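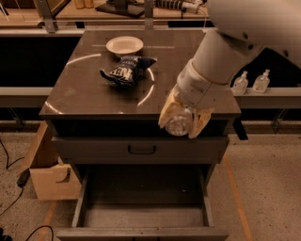
Pylypenko Household Words

A small word list of home and kitchen vocabulary, with notes on regional use
README, version 6

What is in this package

Pylypenko is a list of English words for things people keep, use, cook with and throw away at home. It has 1706 entries. Each entry gives one word or short phrase, a plain definition, a region label and at least one sentence where the word is used in a natural way.

I began the list when I was teaching evening classes to adults who had moved to the United States. My students could read a newspaper but did not know what to call the thing you drain pasta with. The textbooks gave them "kitchen" and "spoon" and then went on to the airport. English is my third language, so I had the same holes in my own knowledge and filled them slowly, with a notebook.

Files

entries.csv: the main list, one entry per line
sentences.csv: the example sentences, linked to the entries by number
regions.txt: explanation of the region labels
changes.txt: what was changed in each version
license.txt

All files are in UTF-8. The separator is a semicolon, because many definitions contain commas. If your spreadsheet program puts everything into one column, please choose the separator by hand when you import.

Columns in entries.csv

id: a number which never changes, even when an entry is corrected
word: the headword, in American spelling
class: noun, verb, adjective or phrase
definition: written with everyday words, no longer than 25 words
region: see below
room: kitchen, bath, bedroom, laundry, yard or general
variants: other words for the same thing, separated by a slash
note: free text, often empty

Region labels

The labels are US-general, US-north, US-south, US-west, UK and mixed. "Mixed" means that I found the word in more than one place and could not decide where it belongs. There are 113 entries with this label. Some of them will probably stay there forever. "Dresser" is one of them: for some people it is a low piece of bedroom furniture with drawers, and for others it stands in the kitchen and holds plates.

The UK label is only used when the British word is likely to confuse an American reader, or the opposite. "Chips" and "crisps" are the entry that everybody knows. "Cupboard", "cabinet" and "closet" gave me much more work, and the note field for these three is long.

Where the words come from

The first part comes from my class notebooks. The second part comes from the Fernow collection, a box of printed recipe cards and household advice leaflets that I bought at a library sale in Plultullow. I read all of them and copied the words by hand. The third part was sent by readers through the web form. Every word from the form was checked against two printed sources before I accepted it.

The example sentences are my own, except 610 which were written by students in my classes. They gave written permission, and their names are not stored. I corrected spelling in these sentences but I left the style as it was.

Known problems

The yard section is weak. I have never had a yard.
Cleaning products are often known by a brand name, and I left most of these out.
Words for bowls and dishes overlap badly. Look at the variants before you use them in a test for learners.
A few definitions are circular. "Lid" and "cover" still point to each other.
The room column allows only one value, so "basket" is under general.

Use with Caker

Caker is the flashcard program that I use with my classes. To load the list there, keep the id, word and definition columns and delete the others. Long notes make the cards difficult to read on a phone.

License and corrections

You may copy, change and print the list for any purpose if you keep license.txt with it. Corrections are welcome through the same web form. Please give the id of the entry and tell me where you grew up, as this helps me with the region label. I answer slowly during the school year, and faster after the classes finish in May.

Last updated 28 April 2022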